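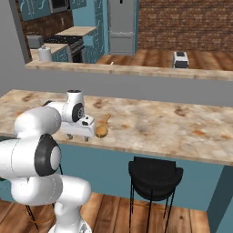
Ticket 343 – tâche « ranger la cuillère », simu cuisine
Ouvert par : Margarida Morais
Projet : Darnach
Statut : en cours

Jeudi 9h40
Relancé la tâche avec la politique Clanden. 110 essais, 71 réussis. Les ratés sont presque tous pareils : la pince descend à côté du manche, se ferme dans le vide, remonte, et le script compte ça comme une prise. Pas de message d'erreur.

10h15
Regardé les logs de contact. Rien quand les doigts se ferment, donc le test de prise ne lit pas la bonne valeur. Corrigé dans la config. A revérifier.

11h30
Soupçon sur la hauteur du plan de travail. Marbre dans le rendu, mais la surface de collision vient de l'ancien modèle Dekker. Décalage de 7 mm. Remis à niveau, relancé.

14h05
Mieux sur la descente. Par contre quand le manche part en biais le poignet hésite, deux ou trois corrections puis timeout. Celleck demande si on peut déja annoncer « débarrasse le plan de travail » à leur client. Non. Une cuillère en bois, seule sur le comptoir, et on en rate encore. Alors un évier plein – on en reparle.

16h20
Timeout rallongé, ça passe plus souvent mais c'est lent. A la main j'aurai fini la vaiselle.

A faire : varier l'angle du manche, refaire les 110 essais, renvoyer les chiffres à Celleck. Ne pas fermer le ticket.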